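Stacking cans on a small slatted stand

January 30, 2018

Filed under: storage, benches

I have been using a small slatted wooden stand for drink cans since August. It is an open box, with slats under a flat top, two posts and a bottom rail at the front and the same again at the back. Several readers of the Etley shelf post asked how it compares with a plain crate, so these are my notes on loading it.

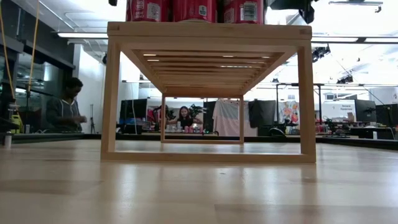
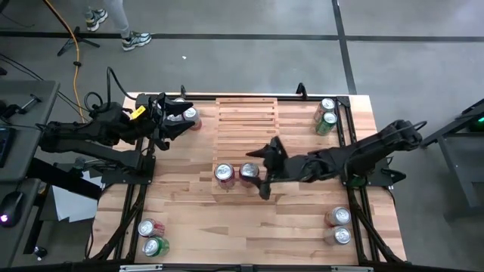
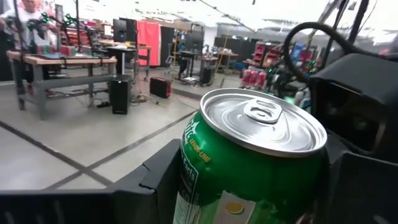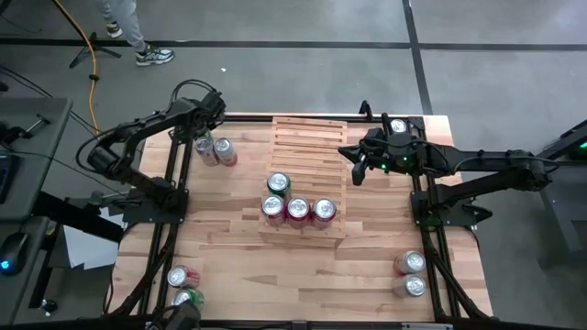

Why slats and not a solid top

A solid top collects whatever runs off a can. A slatted one lets it through to the table, where it can be wiped up in one pass. The drawback is that the base of a can is a narrow ring, and a ring sits badly across a gap if the gap is wide. The Ledska plan I started from had 13 mm gaps and the cans rocked. Narrow gaps cure this completely. If you are cutting your own, keep the slats parallel and check with one can at each end before fixing anything down.

Row direction

Rows should run the same way as the slats. A can pushed along a slat slides evenly, while a can pushed across them catches at each gap and will tip if pushed near the rim. Push low, at a third of the height or less.

Spacing

Cans can touch. A tight row of three is steadier than three with finger gaps between them, and it takes up less of the top. The exception is the last can in a row, which needs clearance on one side so that it can be gripped by the body and set down straight. Put it down tilted and it lands on one edge of the ring and knocks its neighbour.

Order of loading

1. Set the loose cans out on the table first, lids up, with a clear area on each side of the stand.
2. Fill the row furthest from you.
3. Work forwards. Reaching over a full front row to place a can behind it is how most of mine have gone over.
4. Group by flavour if you care to. I sort by colour — red at one end, green at the other — and leave it at that.

Load

A full can of the ordinary size is light, but they add up. I put 47 on the long version at Surcombe, in two layers, and measured no sag I could detect with a steel rule. I would not take that as a rating. The Quezada version uses thinner slats and I keep it to one layer.

Finish

Mine has had one coat of oil, and the corner joints were sanded flush beforehand. The end grain took more oil than the faces and needed wiping back after 60 minutes.

Next post: the same stand with jars, which have a flat base and behave differently on the gaps.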